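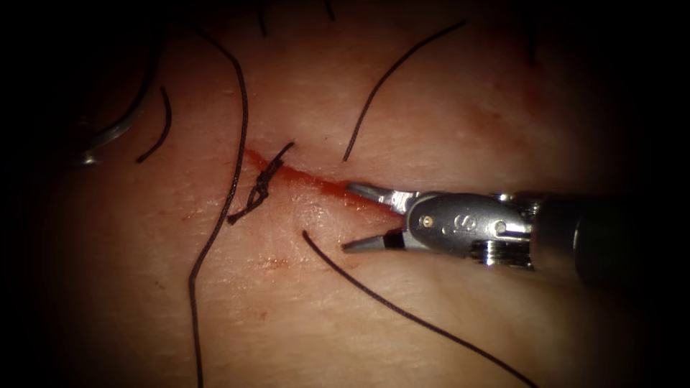

Needle Driver Comparison - Frequently Asked Questions

Last updated 12/23/18

We get the same emails over and over so the answers are going here. Short version of the project: we are comparing two needle drivers on a two arm surgical robot, suturing a practice pad, with wrist cameras on the arms and a fixed camera over the bench. If your question isn't here, use the contact form. Replies are slow until we finish the current round.

Which grippers are you comparing?

Two sets of jaws, same shaft diameter, same cable drive. The Clorora set and the Skastum set. Clorora jaws are a bit shorter and close harder at the tip. Skastum jaws open wider and have a finer tread on the inside face. Both go on the same arms without an adapter, so a swap takes a few minutes plus homing.

Is this a product review?

No. We don't sell either one and we are not scoring them out of ten. We needed to pick a set for the next year of suturing work and figured other labs have the same problem.

What counts as a trial?

One interrupted stitch. Needle in, needle out, thread pulled to length, knot tied, tails cut. Drop the needle and it's a failed pass, but you can pick it up and go on, we log both. Break the thread and the trial is over.

How many have you run?

3115 trials logged so far, both sets together. 1092 of those have been fully labeled, and anything we say on this page comes from the labeled ones. The rest are sitting on the drive waiting.

Why not wait until it's all labeled?

Because people keep asking. Also the labeling is slow. Every trial has to be watched from all the views and marked by hand - needle grasp, drive, handoff, wraps, tighten, cut. The wraps are the worst part. You go frame by frame trying to decide if the thread went round or just fell over the tip.

So which one holds the needle better?

Clorora. Less rotation of the needle when you push through, specially if you grabbed it a little too close to the swage. With Skastum the needle tends to roll if the grasp isn't square. Operators who had only used Skastum didn't complain about it untill they tried the other one.

And thread?

Other way round. Skastum is kinder to thread. The harder tip on the Clorora will flatten or fray it if the operator clamps down during the pull. We had more broken threads with Clorora in the early trials, then turned the grip limit down in the controller and the gap got smaller. Didn't go away.

What about tying knots?

Closest part of the whole comparison. Wrapping is mostly about how slim the jaws are and how the wrist moves, and the two wrists are near identical. What matters more is whether the first wrap slides off while you go for the tail. Longer jaws help a little there. Operator habit helps a lot more.
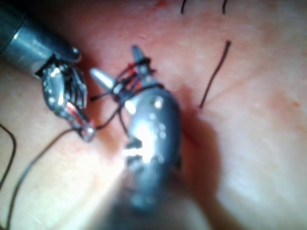 Our advice for wraps is to keep the holding jaw low and do the circling with the other one. Big circles look nice and waste thread. Also keep the short end short - if it's long it gets pulled into the loop and you end up with a slip knot that you won't notice until you tighten it.

Can I use wrist cameras only?

We tried. You can tie with them, and for seeing wraps up close they beat the fixed view. But the arm's own gripper fills a lot of the picture and it's out of focus, so you lose whatever is behind it. Depth is poor too. For driving the needle most operators go back to the fixed camera.

Can I use the fixed camera only?

Yes, plenty of people would. It shows the needle entry nicely. Weak point is the knot, the instruments hide it at the wrong moment, and the corners go dark with our lighting. A needle parked off to the side can be hard to find again.

What cameras are they?

Small board cameras, fixed focus. Focus distance was set for the other arm's tip, at working distance. That means the near gripper is blurry. You can't have both with a lens that size, or we couldn't.

How do you deal with glare?

Badly. Polished metal plus a shiny pad plus a light close to the lens. Things that helped:

Lower the light before touching camera gain.
Lock the exposure. Auto exposure pumps every time a jaw swings through the middle.
Tilt the pad a few degrees if one side keeps washing out.
Wipe the jaws between trials. Smears glint too.

A polarizer cut the glare but cost too much light. Took it off again.

Do you use a new pad every time?

No. Pads get used until the cut edges tear. Old stitches stay in if they're not in the way, and cut tails too. We thought about cleaning up for every trial but a tidy field isn't what anyone will be working on, and labels from a tidy field don't carry over well. Messy pads are marked in the log so you can filter them out.

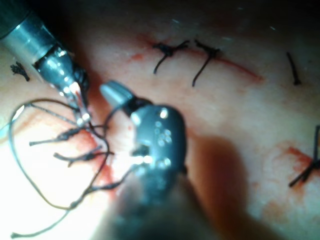
The thing to watch on a busy pad is grabbing the wrong thread. Happens with either set of jaws. If there's slack lying around, pull your working strand clear first and follow it with your eye back to the tissue before you close. Costs a couple seconds. Saves starting over.

Does a busy pad favor one set of jaws?

Slightly, Skastum. Wider opening means you scoop up more than you wanted sometimes, but it also lets go cleaner. The Clorora jaws like to catch a strand down by the hinge and keep it. When that happens open all the way, back straight out, don't twist.

Which controller are you running?

The Brostgate, stock firmware, with our own motion scaling on top. We tested it against the controller the arms shipped with. Brostgate has smoother wrist roll at low speed, the old one was notchy. The old one recovers faster after an emergency stop. We picked smooth.

What scaling do you use?

Started at 2 to 1 and most operators stayed there. Finer than that feels great for placing the needle but you clutch constantly when pulling thread. Let people choose, but write down what they chose. We forgot to for the first batch and had to throw those out of the timing numbers.

Is there force feedback?

No. Visual only. You judge tension by the thread going straight and the edges coming together. New people overtighten. Everybody does at first.

How long do the jaws last?

Not enough data to give you a real answer. We log cable tension at homing and replace a tool when it drifts past our limit. Tread wear shows up as needle slip before you can see it by eye. We did retire one Clorora tool in November for slop in the jaw pivot, and all trials from its last session are flagged.

Can the same tool be used on left and right?

Yes but pick a side and stick to it for a comparison. Early on we swapped sides between operators and it muddied everything. Now both arms get the same set, always. Mixed pairs are a separate test that we haven't done yet. Probably the interesting one given the needle/thread split above.

What software do you use for labeling?

Lã. It plays the views side by side and keeps them locked together, that's basicly why. Export is plain text, one line per event. It gets sluggish on long recordings so we cut everything into single trials before import.

How do you sync the cameras?

Hardware trigger, all cameras off one line. We started with software timestamps and they drifted enough to put a jaw closed in one view and open in another. If you are buying boards for this, get ones with a trigger input.

Will the data be released?

Yes, once more than 3000 trials are labeled and checked. No date. Please don't ask for a date. Video from all views, arm positions, jaw angle, event labels, pad condition, tool id.

Can I send you a gripper to test?

Maybe. Has to fit our shafts and it has to be yours to lend. Use the contact form, put "gripper" in the subject, and include a drawing with jaw length and max opening. We'd want two of the same tool, one per arm, and we would keep them for a full round.

Which set did you pick in the end?

Haven't. Currently running Clorora with the lower grip limit as the default, Skastum for anything with fine thread. Will update this page when the rest is labeled.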